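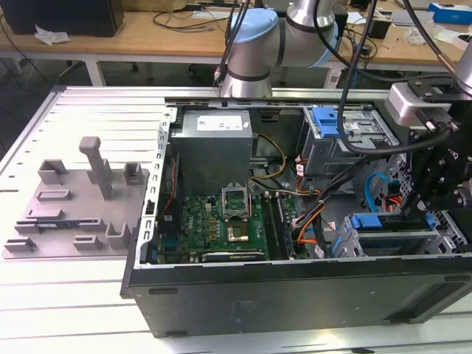 mossgate wrote:
The Jostholm paper reports 1,867 successes out of 2,000 part removals. My question is what they call a success. If the gripper lets go halfway and picks the part up again, does that count as one try or two?

Forums > Manipulation > Disassembly > Reading thread

Search this forum Keywords Go

pell_k wrote:
One. It's in the appendix. A trial runs until the part is out or the time limit hits, and regrasps inside the trial are free. I posted the thread because the tower work is the part I care about, and I think the headline number hides it. Desktop PCs are one of three product groups in there.

mossgate wrote:
Free regrasps is generous. On the Flarnier benchmark a drop is a fail.

pell_k wrote:
Different question, though. Flarnier measures grasping. The Jostholm people want to know if the part ends up out of the case without damage. If it takes a second grab, a recycler doesn't care.

ohmslaw_ty wrote:
A recycler cares about cycle time. Do they give seconds per part anywhere? I looked through the main tables and didn't see it.

pell_k wrote:
Only as a plot. No table.

2 replies hidden Share (3)

tinbender wrote:
The method is the interesting bit to me. They train on force traces from human-guided removals and use vision only to get near the part. After contact the camera input is dropped. I would have guessed that goes badly with cables in the way, since a cable and a stuck latch can both feel like a slow rise in force.

mossgate wrote:
It does go badly. Look at the failure breakdown. Cable contact is the biggest category.

tinbender wrote:
Right, but they still beat the version that keeps the camera on. I don't have a good explanation for that. Maybe the gripper blocks the view once it's down inside the drive bay.

ohmslaw_ty wrote:
Or the camera version was undertrained. It got 1,071 demonstrations and the force version got the full set. That isn't a fair comparison and they should have run both on the same data.

pell_k wrote:
They say the rest of the demos had bad image sync and had to be thrown out. I agree they should have cut the force version down to match. It would have been one extra run.

ohmslaw_ty wrote:
Then I don't believe the ranking until somebody does that run.

tinbender wrote:
I half believe it. Danladi saw the same direction on connectors, with equal data. Smaller gap.

mossgate wrote:
Is the code out?

pell_k wrote:
Training code is in the Ristard repo. The fixture files are missing, and the readme says December.

14 comments Share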